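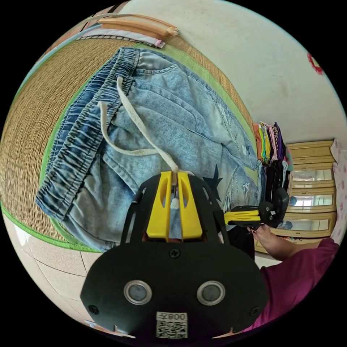
Fig. 1 - Folded denim pants with drawstring, on the mat.

4.2 Preparing the mat

Use the Peven mat as bed cover and as folding surface. It carries up to 50 kg.

1. Lay the mat flat, with the green border straight along the side of the bed.
2. Put the pillow near the head of the bed.
3. Pull out the drawstring of each garment before you fold it. 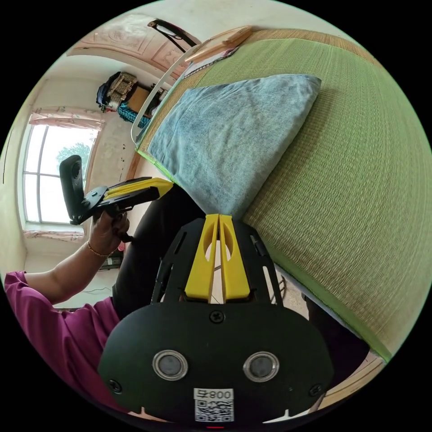
Fig. 2 - Light blue pillow on the green mat.

Note: Do not pull the mat by its border. Lift it with 2 hands. 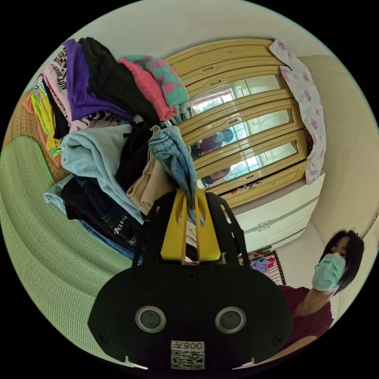 SORTING THE CLOTHES

4. Make one pile on the mat. Keep the denim separate from knitted pieces.
5. Fold the hooded sweatshirts last - they open again easily.
6. Place the finished stacks in the wardrobe, the heavy ones at the bottom.

Caution: Patches and embroidery can catch in the weave. Turn these garments inside out.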